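Review: Cestus Planning Kit from Zivutum

Price paid: $276, plus shipping
Used for: deciding whether to buy a small robot arm for a picture frame business
Used over: most of a spring, starting in March

Flosel sells framed prints to gift shops and furnished rentals. We get frames in, put prints in them, wipe the glass, stand each one up to look it over, and pack it. The whole job is done by hand on a white table against the wall. In a normal month that comes to almost 900 frames. I have wanted to know for a while whether an arm could do the lifting and standing up, and what it would cost once everything was added in. The arm itself is easy to get a price on. Everything around the arm is hard to get a price on, and that is what the Cestus kit is sold for.

What you get

The box has a printed workbook, a code to download the spreadsheet, a set of suction cups with a hand pump, two pairs of finger pads on handles, a small force gauge, a tape measure and a roll of floor tape. There is no robot in it and no software that runs one. Zivutum doesn't sell arms, and I was glad of that. I had already sat through one sales call where every question led back to the same model.

The workbook has four parts: the object, the task, the site and the money. You are supposed to do them in that order. I skipped ahead to the money, got numbers that made no sense, and went back.

The object

This part asks you to sort what you handle by weight, size, surface and how it can be held. For each type you try the cups and the pads and write down which ones work. It took me two evenings and was the most useful part of the kit.

Our frames are a mixed lot. Some have a wide border with a raised, ribbed edge. Some have a thin plain edge with hardly anything to hold. One style has a textured face that the cups would not seal on at all. On the glass the cups sealed every time, but then you have cup marks on the glass and somebody has to wipe it again. The workbook has a column for "adds a step," and I would have missed that cost without it.

The finger pads did better on thick frames and worse on thin ones. Squeezing a frame by its two sides is how a person does it, one hand each side, and you adjust without thinking about it. With the pads on their handles I had to work out where to hold each style so it came up straight. The force gauge reads well enough for this, though the numbers on it are small and the case feels cheap.

The task

Part two has you write the job out as moves: pick up, turn, stand, check, set down. Then you mark which moves need two hands. I had planned on a single arm. After filling in the sheet I had "two hands" marked against most of the larger frames, partly for the lift and partly for getting at the stand on the back while the front is being held. A second arm changes the budget completely, so it was good to learn this on paper.

There is also a line for how things are laid out before the pick. Ours end up in all sorts of positions, some leaning on the wall, some lying down, one in front of another. The workbook makes you choose between paying for vision that can sort that out and paying for a rack that keeps it from happening. It gives no prices for vision, only a blank line and a list of questions to ask the supplier. I would have liked a price range.

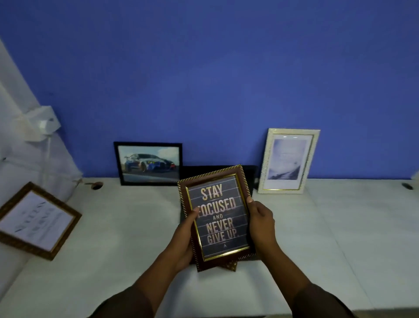

Ashton Mudgway read my sheets and disagreed with where I had put the money. The rack should come first, before any quote for an arm, because a rack pays for itself even if you never automate. If the frames all start in the same position, a person is faster too, and then the comparison with the robot is a fair one. Ashton also thought I should split the frames into two groups and only price the thick ones.

I did both. The kit doesn't suggest either of these, and I think it should. The spreadsheet assumes you will automate the whole mix or none of it, so to price the thick frames alone I had to make a second copy of the file and keep the two in step by hand. That is a real weakness for a small shop.

For the rack, Zivutum has a slotted fixture as an add-on at $138. I bought one. It is well made and the slots adjust with thumbscrews. It holds our thick frames upright and evenly spaced. Our small ones tip forward in it unless you pad the slots with felt. Marciniak has a similar one for $188 with padded slots already fitted, and if I were buying again I would pay the difference.

The site

I expected to breeze through this part. You measure the table and the reach, tape out the floor, mark where a person needs to stand, and then go around the walls and write down every outlet, cable and box, along with its condition. The form has room for a sketch.

The corner I had picked out for the controller did badly. It looked good on my first drawing, being out of the way with power close by. But the wiring conduit runs down the corner itself to a junction box with a round knob on its side, and that sticks out right where I wanted to put a cabinet. The outlet panel below it is cracked at the edges and partly off the wall. A thin cable hangs in a loop higher up. I had worked beside all of this without once adding it to the cost of anything.

The workbook's rule is that any outlet marked "damaged" means an electrician's visit goes into the budget before the equipment does. You can't clear the warning in the spreadsheet until you enter a figure. It is a bit stubborn, and it is right. I asked for a quote to replace the panel and move the box, and that is now the first line on my sheet.

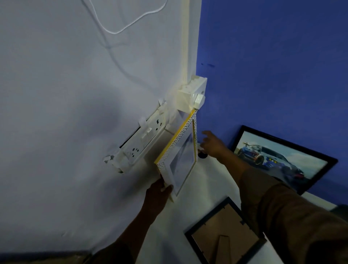
The other thing the site form is good on is low and awkward places. It asks whether any pick or set-down happens in a corner, under a fitting or near the floor, and has you measure the clearance on each side. A person can put one hand in under a box and bring a small frame out at an angle. A gripper needs room for itself, its wrist and its cable. I tried it with the pads on their handles and kept running into the wall. So the plan now keeps all the handling out in the open part of the table, and corners are for storage only.

The floor tape is poor. It came up after a few days. Use your own.

The money

The spreadsheet has separate sheets for purchase, installation, yearly costs and labor. Purchase is straightforward. Installation is where the figures from the first three parts come through, and if you did them properly it fills in most of itself. Yearly costs include spare cups and pads, a service visit, and a line for scrap, which for us means broken glass. I entered our current breakage by hand and used the kit's suggested figure for the first year with an arm, which is higher than ours. I don't know how they arrived at it. The workbook doesn't say.

The labor sheet is the part I trust least. It multiplies minutes saved by hourly cost and calls the result savings. In a shop our size nobody goes home early when a task gets shorter. They do something else, and whether that is worth money depends on whether there is something else to do. There is a setting called "share of time recovered" that deals with this, but it starts at the full amount and sits on a hidden tab. Set it to half and the payback period changes a lot. They should put it on the front page.

What I decided

No arm this year. For the thick frames alone, with the electrical work done and the rack in place, one arm comes close enough that I will run the numbers again. For the whole mix it needs two arms and vision, and it is nowhere near. I have the rack in use now.

Good points

The cups and pads are worth having, and better than reading about grippers. The site form is thorough. Support answered my question about the spreadsheet the same afternoon.

Bad points

No way to price part of the mix. The labor sheet is too optimistic as it comes. Weak tape, small gauge, no ranges for vision. The workbook is glued, so it won't lie flat while you write in it.

Would I buy it again

Yes, at $276, if I were about to spend serious money on equipment and handled more than one kind of item. If you make a single product in one size you can probably get by with the suction cups, which Zivutum sells separately, and a spreadsheet of your own. If you do buy the kit, start with the site form. You can do it in an hour with a pencil, and an electrician may need some notice.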